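Section 4: Setting and Clearing the Table

Welcome to the fun part! Your Vilto table is assembled, the feet are level, and you finally get to put a bowl on it. The steps in this section cover everyday use with Wornis round coasters, and they take hardly any time once you have the rhythm.

Before you begin

Wipe the top with a soft, barely damp cloth and follow the grain. Let the surface dry fully. Grit is the number one cause of fine scratches, so check the underside of each coaster too.

Placing a bowl

1. Lay the coaster flat, well in from the table edge.
2. Press lightly in the middle so it settles.
3. Lower the bowl straight down onto it. Please don't slide it into place!
4. Fill the bowl after it is on the coaster.

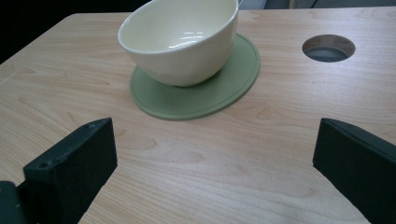 5. To turn the bowl, lift it, turn it and set it back down. A deep bowl with a narrow base likes to tip when it's dragged, especially with soup in it.

Note: The bowl doesn't have to be dead center, but its whole base should rest on the coaster.

Caution: Never set a pan straight from the oven on a coaster. Use a proper trivet (order number 1466).

Clearing up

6. Lift the bowl off first, then the coaster. Carrying them together is tempting, but a coaster can cling for a second and then drop.
7. Wash the coaster in warm soapy water and dry both sides.
8. Wipe the tabletop again. Get down low and look across it toward a lamp or window. Smears you'd never spot from above show up right away in the reflection, and a clean top is such a nice thing to see.
9. Leave the top uncovered for 17 minutes before you put anything back.

Caution: No scouring pads, no bleach, no wax polish. Wax builds up and leaves cloudy patches.

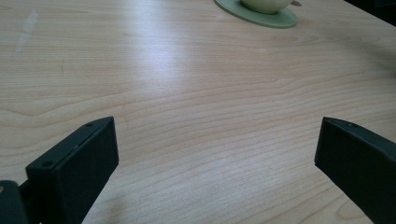 Rusnák wrote in to say that step 9 seemed fussy until a pale ring appeared under a coaster put back too soon, and that a dry cloth and some patient rubbing got rid of it. Thanks for that! If a ring doesn't budge, repeat step 8 and try once more the next morning.

For spills that have dried on, see Section 5.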